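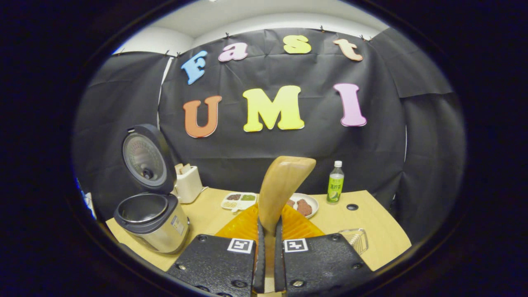 It would be nice to see them finished before the summer holidays, one reader from the lower end of Stondside wrote to us this week, and plenty of people living close to the old bottling works will feel much the same, having walked past the hoardings there for longer than they care to remember.

Well, there is some cheering news at last. Vernik, the builder that took on the site the winter before last, has told neighbours that the first nine homes at Vallach Yard should be ready to move into by the end of July, with keys for the next terrace following in the autumn. When the whole thing is done there will be 223 homes between the railway footpath and the river, a good mixture of flats, small terraces and a handful of larger family houses with gardens running down towards the water.

The part that has had people talking in the queue at the baker's, though, is the rent. Makris, the housing association taking on the flats nearest the station, has now confirmed that the one-bedroom homes will be let at 430 pounds a month, a little lower than the sum mentioned when the plans first went on show. Almost 1,000 households have already asked to go on the list, so there are bound to be some disappointed faces, and Makris says that anyone who put their name down before the change does not need to do so again (a relief to those of us who remember the length of that form).

The one grumble that hasn't gone away is parking. Residents of the streets behind the works have long worried about where everybody's visitors will leave their cars, and the reader quoted earlier added, quite politely, that a promise of extra cycle racks was very welcome but wouldn't do much for her sister coming over from the coast with three children and a dog. Vernik says it is looking again at the strip of ground beside the pumping station and hopes to have drawings to share soon.

The show flat opens on Friday at 10am and there is no need to book. Please use the river gate, as the main entrance is still busy with lorries.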